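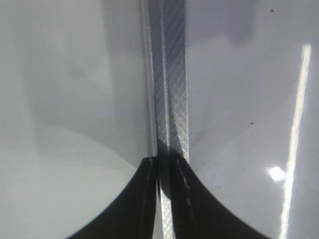
*Wrist camera view of the crosshatched strip between two glossy panels.*

## Grakell wrist camera kit: wait a year, or at least wait for the second quote

I was asked to say whether we should put the Grakell kit in next year's budget for the panel line. My short answer is no, with one exception I'll get to.

The sales sheet has the kit "seeing everything the gripper sees." I suppose it does. It also sees every light in the building. Look at the right-hand panel: there's a long white streak running down it and a small bright spot beside the lower part of the streak. On glossy pale parts this is the main thing you are buying your way around, and the price of doing so is nowhere on the quote. Diffuse lighting, a hood, whatever you settle on, that's your money and your weekend.

The detail itself is decent. The diagonal hatching on the center strip holds up well near the top and again near the bottom, and gets murky in the middle where there's shadow. Smudges and a couple of tiny dark specks show on the panel too. Banafsheh Hassanpour took that as proof the kit could double as a surface inspection camera. I don't buy it. A picture in which I can find a speck is a long way from software that finds it every shift and leaves the reflections alone, and Grakell had no figures for that when I asked.

### What the quote leaves out

Clidell, the reseller, sent us a clean one-page quote. Here's what I had to add in pencil:

- Lighting. See above.
- Cable management. The supplied clips are a joke on any arm that turns its wrist more than a little.
- A spare camera. Lead time on a replacement is 23 days, and the line would be blind for all of them.
- Training for two people. The included session covers one.
- Support after the first year, billed in February whether or not you've opened a ticket.

Parviz Ebrahimi costed the same list for the Rahimi plant and landed well above the headline price. He had planned on 50 hours of setup and used them up before the lighting was right. I'd plan on more.

### The payback math

Clidell's payback sheet assumes 200 panels a shift with no rework. We don't run that, and I haven't met anyone who does on glossy stock. I redid the sheet with our own volumes and the pencil list added in. The payback slid from inside one budget year to somewhere in the third, and by then I'd expect a newer camera to be out and ours to be on the "legacy" page.

You can argue with my volumes. Jamshid Zarei did, at length, and he may be right that the spring orders will help. Put them in when they're signed.

### The exception

If you already own the lights and have somebody on staff who likes fiddling with exposure, the hardware is fine. The mount is stiff, the camera is small, and swapping it took me 7 minutes with an ordinary hex key. I'd rent one for a month before buying. Ulel rents the older model and takes part of the rent off the purchase price, though get that in writing.

For our line, I'd put the lighting in the budget first and leave the camera out. Better lights would help the people working there now. Zohreh Ranjbar has the marked-up quote if anyone wants to check my pencil.

**Rating: two out of five.** One point for the mount, one for the detail in the picture.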